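工坊笔记：浅色木头的皂液和油，第二轮
2018年11月23日

今天心情特别好，先把结论写在最前面，省得以后翻本子找半天：皂液处理的白蜡木终于做出我想要的样子了！干净，发白，摸上去像洗过很多次的棉布，一点塑料感都没有。上一轮那种灰蒙蒙的斑没有再出现。原因后面写，跟水有很大关系。

先交代一下这轮的样板。一共33块，白蜡、山毛榉、枫木、橡木都有，还混了几块松木，是锯台边上捡的料头。全部从同一批拼板上裁下来，背面用铅笔写号，正面什么也不写（上次写在正面角上，铅笔印被皂液一泡，糊成一条灰道子，擦都擦不掉，太可惜了）。

用的四样东西：Skamport 的纯亚麻籽油，Skestholm 的皂片，Goicoechea 的硬蜡油，还有 Karetti 的水性哑光漆。最后一个说实话是拿来垫底做对照的，我对水性漆没有成见，只是它不在这轮的主题里。

一、打磨

打磨还是老路子，120起手，180过一遍，220收尾。橡木停在180。橡木磨得太细以后反而不吃皂液，表面一层一层地积，干了以后像粉笔灰，手一抹就掉。上一轮就是栽在这里，橡木那几块全部返工。

打磨之后要起毛，也就是拿湿布把整个面抹一遍，等它干，再用220轻轻扫掉竖起来的木毛。我以前嫌麻烦，经常跳过去，心想反正皂液本身就是水，抹第一遍的时候自然会起毛，到时候一起磨就行了。这次特意留了几块不起毛的来比。差别很大！起过毛的那几块，第一遍皂液下去就已经很顺；没起毛的要到第三遍才勉强赶上来，而且山毛榉有一块到现在用指甲刮还能听到沙沙声。

所以以后一律起毛，两遍。

有个小发现记一下：起毛用的布不要拧得太干。太干的时候，水只够打湿春材，秋材那部分还是干的，木毛起得一条一条的，扫完以后逆光看像灯芯绒。湿一点，抹得快一点，再拿干布收掉，效果匀得多。

端头的问题还没有解决。端面吸水太快，起毛之后颜色总比大面深一个调子。试过把端面磨到400，有改善，没有完全消掉。下次试试先用很稀的皂液把端面封一道，再跟大面一起做。

二、皂液的配法

Skestholm 的皂片包装上没有给木工用的比例，它本来就是洗地板的东西。我按体积配，一份皂片对一份开水是浓的，搅开放一夜会变成一种很像打发蛋白的东西，好看极了，忍不住用勺子挖着玩。稀的就多兑水，兑到倒出来跟牛奶一样。

浓的适合桌面和凳面，用海绵蘸着往木头里揉，揉完等15分钟，把浮在上面的那层收掉。稀的适合腿和横枨，还有以后的日常保养。

上一轮的灰斑，我怀疑过皂片，怀疑过抹布，还怀疑过木头本身有霉。这次干脆把自来水换成蒸馏水，其他全部照旧，斑没了！我们这里水硬，皂遇到硬水会结出一种黏糊糊的渣，平时在洗手盆边上就能看见一圈。那东西留在木头孔里，干了当然发灰。道理讲出来很简单，可我居然绕了整整一轮才想到，真想拍自己脑门。

橡木还有另一件事：铁。橡木里的单宁碰到铁和水就变蓝黑。我有一块样板上出现了几个针尖大的黑点，排成一串，想了很久，最后发现是打磨前用钢丝球清过一次胶痕，断下来的钢丝嵌在孔里了。钢丝球从今天起不许靠近橡木。清胶痕用刮刀，或者用白色的百洁布。

草酸可以把黑点褪掉，试了，有效，点变成了很淡的黄印。草酸要戴手套，用完要拿清水反复洗，否则残留的粉会呛嗓子。能不用就不用吧。

皂液的温度也值得说两句。热的时候流动性好，进得深，但木毛起得也厉害；凉透了再用，表面更听话，收的时候也没那么赶。现在我的做法是第一遍趁温，后面几遍全用凉的。这个还需要更多样板来验证，目前只是手感上的偏好。

三、亚麻籽油

Skamport 这瓶油闻起来真好，有点像坚果店。颜色是金黄的，抹在枫木上立刻暖起来，放着不管会越来越黄。喜欢暖色的人会很高兴。我自己在白蜡上不想要这个颜色，所以亚麻籽油这一组主要是看橡木和松木。

橡木漂亮得没话说。髓斑全部跳出来了，侧着看一闪一闪的。第一遍要给足，木头喝多少给多少，端面补得最勤。等到它不再喝了，就用干净的棉布把浮油收干净，收到布上几乎不沾为止。

多余的油不收干净会怎么样？留了一块试，故意没收。现在表面是黏的，按一下能留下指纹，灰也粘上去了。救的办法是再抹一点新油把它化开，趁软擦掉。明天试。

每一遍之间放72小时。听起来很久，可是这轮我老老实实等了，结果真的不一样，第二遍上去的时候底下是硬的，布滑过去很轻。上一轮急着往下做，一天一遍，最后那层皮到现在用指甲还能压出印子。

油布的事再啰唆一遍，写给所有借工坊的人看：用过的油布一定要摊平晾在室外的铁丝上，或者整个浸在水桶里。亚麻籽油氧化放热，揉成一团扔垃圾桶是会自己着起来的。我在水槽旁边放了一只带盖的铁桶，里面有水，直接丢进去就好。

四、硬蜡油

Goicoechea 的硬蜡油比我想象的好用太多。以前总觉得这类产品是给赶时间的人准备的，这回服气了。薄，真的要薄，白色尼龙垫上蘸一点点，绕圈推开，推到木头只是颜色变深、看不到湿光的程度。推厚了会出现云一样的亮斑，要等干了再磨掉重来。

它家有一种加了一点白颜料的，叫“自然色”，专门抵消油带来的发黄。拿到手的时候我兴奋得当场就开了罐。抹在白蜡上，湿的时候看着发白，擦完以后跟没处理过的木头几乎一个颜色，非常神奇！不过在橡木这种开孔的木头上，白颜料会卡在孔里，顺光看不出来，逆光就是一条条白线。有人喜欢这种效果，我觉得做小柜子的门挺好看，做桌面有点花。

搅拌很关键。颜料和消光粉都沉在底下，第一块样板和最后一块样板光泽不一样，我对着窗看了半天才反应过来是中间忘了搅。以后每做一块搅一次，用扁的木棍从底下往上翻，不要摇，摇出来的气泡会留在面上。

五、浅色台面配深色框

颜色这件事单独写一节，因为这轮越看样板越觉得，浅色木头处理成什么样，跟它旁边放什么颜色关系太大了。

同一块皂液白蜡，放在白墙前面看着偏粉，放在旧帆布上看着偏灰，放到黑色的金属旁边，一下子就显得又亮又暖，连木纹都清楚了几分。我拿着样板在工坊里到处走，在每样东西旁边比一下，像个挑布料的裁缝，玩了一下午。

拼板的纹理尤其吃这一套。窄条一根一根拼起来，每根深浅都有一点出入，单独看会觉得碎，四周围一圈黑框就收住了，那点深浅变化反倒成了好看的地方。所以黑框配浅色拼板的时候，我倾向于少改木头本身的颜色，皂液或者白一点的硬蜡油都可以；亚麻籽油会让每一根之间的色差拉大，围了黑框以后更明显，除非就是想要那种浓一点的味道。

下面这种搭配就很对我的胃口，浅色木台面，屠夫砧板那样的拼纹，外面一圈黑色铝型材框：

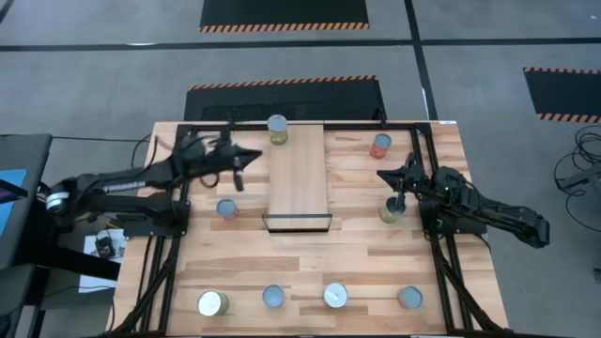
六、木头和金属框之间的缝

写到框就顺便把留缝的问题整理一下，上次做凳面的时候算过，纸找不到了，凭记忆重写。

木头横着纹理方向会胀缩，顺着纹理几乎不动。金属基本不管湿度，只管温度，在室内可以当它不变。两个东西拼在一起，如果把木板四边死死卡在框里，潮的季节木板往外顶，要么拱起来，要么把框顶开；干的季节又缩回去，缝里哗啦哗啦响。

所以固定点放在中间，两边用长孔，螺丝加垫片，不要拧到死。长孔的方向要跟胀缩的方向一致，这听上去是废话，可我上次真的开反了一个，装完才发现。缝留在横纹的两侧，顺纹的两头可以贴得紧一些。

留多宽要看木种、板宽，还有装配时木头的含水情况。现在屋里已经开始供暖，木头偏干，缝要留得大一点，给它以后胀的余地。要是等到三月再装，情况又不一样，到时候重新量。

缝里我不打胶，也不塞条。见过有人用软木条填，看着很舒服，一年以后软木被压扁了，缩不回来，又重新露出缝。空着就空着，边上倒一个小小的圆角，光落下来有一道细影子，反而干净。

处理的时候别忘了背面！正反两面要做一样的遍数，至少也要把背面封一下。只做正面的话，背面吸湿比正面快，板会往正面翘，像片薯片。我那几块料头里就有一块翘得能摇着玩，搁在窗台上当反面教材。

还有边。板边藏在框里看不到，很容易偷懒跳过，偏偏端面在那里，水汽进出最多。先把边做好，再装框，顺序不能反。

七、杯印和污渍测试

终于到最好玩的部分！

每块样板都挨了同样的罪：一圈水，一圈红酒，一圈咖啡，一滴菜油，一滴酱油。放一夜，第二天用湿布擦，只擦，不磨，不用清洁剂。

皂液这组，水印起了一圈毛，摸得出来，看不太出来。红酒变成了淡淡的蓝灰色（橡木上最明显，白蜡上轻）。咖啡留了一个浅印。菜油最麻烦，渗进去一个深色的点。看到这里很多人会摇头，可是接下来才是皂液让我最着迷的地方：用浓皂液揉一遍，等一会儿收掉，咖啡印没了；再来一遍，红酒淡得要找半天；菜油那个点也浅了不少。每洗一次，木头就更白一点，更滑一点。它是越用越好的东西，只要你愿意洗。

酱油没救回来。酱油太厉害了，四种处理没有一种完全扛住，Karetti 的水性漆表现最好，擦掉以后只剩一点点黄边。

亚麻籽油这组，水过了一夜出现白圈，放到下午自己退了。红酒几乎没有痕迹，这个出乎意料。咖啡有一点点。菜油看不出来，本来就是油上加油。

硬蜡油这组，水、咖啡、菜油全部一擦就掉，红酒在没推匀的地方留了印，推匀的地方没有。换句话说，这个印子测出来的是我的手艺，记下来督促自己。

水性漆这组成绩最漂亮，手感最无聊。不过无聊归无聊，给厨房里天天有水的台面，我大概还是会推荐它。

刮擦也做了，用一枚硬币的边，同样的力气（尽量同样）划一道。皂液和亚麻籽油都是压出一条浅沟，滴点热水上去，木纤维回弹，沟就浅了，再补一遍处理就过得去。硬蜡油划出一道白痕，补一点油能盖住。水性漆也是白痕，局部补不了，得整面磨。修补的难易跟耐脏的程度差不多正好倒过来，这个关系以后跟人解释的时候很好用。

八、光照

窗台上放着一排，每块用黑纸遮住一半。才开始，看不出什么。松木已经有一点变黄，有遮和没遮的交界隐约能见到一条线，侧光才行。等三月再揭一次纸，到那时候差别应该清楚了。

遮纸要用不透光的，第一次用了普通卡纸，对着太阳一照居然是透的，赶紧换了。胶带只贴背面，别贴在处理过的正面上，撕的时候会带走一层皂。

窗台那一排请不要挪，也不要在上面放杯子，测试已经做完了，不需要再多一个咖啡圈，谢谢！

九、杂项

海绵：浴室那种大孔的最顺手，厨房带绿面的那种会掉色，绿色真的会进到白蜡里去。用之前先在水里揉几遍。

剩下的浓皂液装在广口瓶里，放在架子下层，盖子上写了配的日子。如果闻着发酸就倒掉，别心疼，皂片还有很多。

硬蜡油开过的罐子，盖子一定要敲紧，罐沿先擦干净。上一罐就是沿上积了一圈干皮，盖不严，里面结了一层膜，挑出来还能用，就是心里不舒服。

灯：看样板不要在顶灯下面看。把台灯放低，光几乎贴着板面扫过去，漏磨的地方、没收干净的地方全都冒出来。我现在每一道之间都这样扫一遍，返工少了很多。

颜色记录：手机拍出来的白平衡每次都在变，光靠照片比不出来。以后每次拍都放同一张灰卡和一块没处理过的白蜡在旁边。

下一轮想试的：

皂液里掺一点点白颜料，看看松木能不能压住黄。
先亚麻籽油一遍，等透了再上皂液，有老木匠的书里提到过，据说橡木很好看。
碱液打底再上皂，主要对松木和橡木。碱液腐蚀性强，先把护目镜和长手套备齐再说。
端面先封稀皂液，接着第一节留下来的问题做。
山毛榉加做几块，这轮的山毛榉太少，结论不敢写死。

样板都收在靠门的抽屉里，按号排，背面有记录。想摸的尽管去摸，手洗干净就行，我特别想听听大家闭着眼睛摸，最喜欢哪一块。我自己选的是白蜡皂液，浓的，五遍，摸过之后真的不太想放下。

没收油的那块橡木还黏着，明早带新油过来化。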